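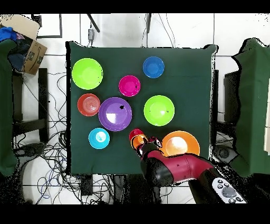
HOME & MONEY

The borrowed party

April 25, 2024 | By the Consumer Desk

The idea sounds hard to argue with. You're having a children's party, you don't want to buy a stack of paper plates, so you borrow a box of proper ones from a neighbour or a library and hand it back on the way to work. Jelldale has had a scheme like this for two years. Gidstead started one in March, with a ribbon and a cake.

I'd like it to work. I'm less sure it does, or that anyone running it would know.

Take the number on the Jelldale leaflet, which says the scheme has "saved" 2000 throwaway items. Saved from what? I asked how it was worked out. Every piece in every box that goes out is counted as one disposable not used, whether or not it leaves the box. A family that borrows enough for 22 guests and has nine turn up has, on paper, done something marvellous for the planet.
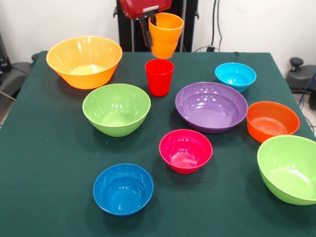

Then there is the driving. Of the 53 borrowers who filled in the Jelldale feedback form, most came by car, and most made two separate trips. The form didn't ask how far. It did ask whether they felt good about borrowing, and they did, as you would expect of people who had just been lent something cheap.

The paid services are no clearer. Dindetti, which delivers party boxes to the door in both towns, calls its service "zero waste" and sends each box out wrapped in film. Hung, a smaller firm that began with bunting and moved on to tableware, at least prints its terms in a size you can read. Its basic box costs £22 for a weekend, plus a deposit. You could buy a modest set outright for that and keep it in a cupboard for ten years. 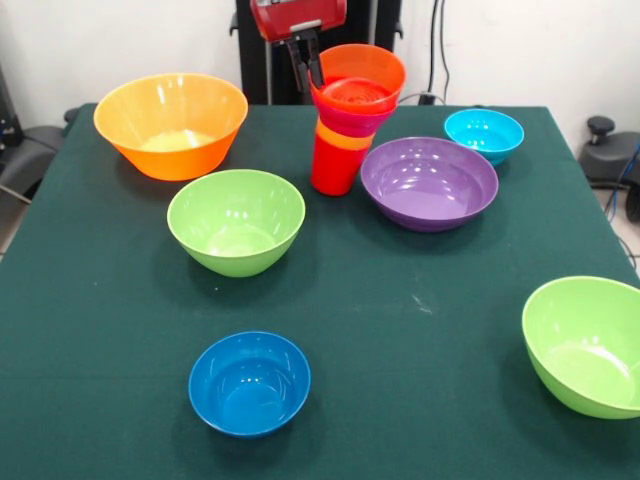
Is borrowing a party box better than buying paper plates?

It depends on how many times the box goes out before it is worn out or lost, and neither town could give me that figure.

Washing is the other thing the leaflets skip over. Gidstead asks for everything to come back clean, then washes it all again. I understand why, and I wouldn't want it any other way, but that is two lots of hot water and neither appears in the sums. Jelldale had 152 loans last year and no record of what was used to wash up after them.

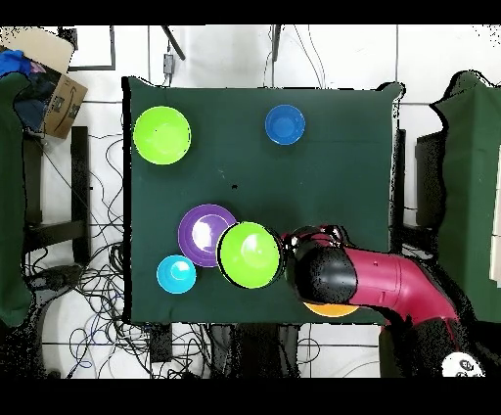 Gidstead & District Magazine – Consumer Desk

My own advice is duller than any of the leaflets. Ask the people next door first. Most streets have enough spare tableware for a birthday tea, and you can carry it home. If you do need a box, book a size down and collect it on a trip you were making anyway. Check the deposit terms too – Dindetti charges for scratches, and its website doesn't say what counts as one.

Both councils say they will review their schemes next spring. I've asked to see the figures.

Contact the Consumer Desk | © 2024 Gidstead & District Magazine | Back to top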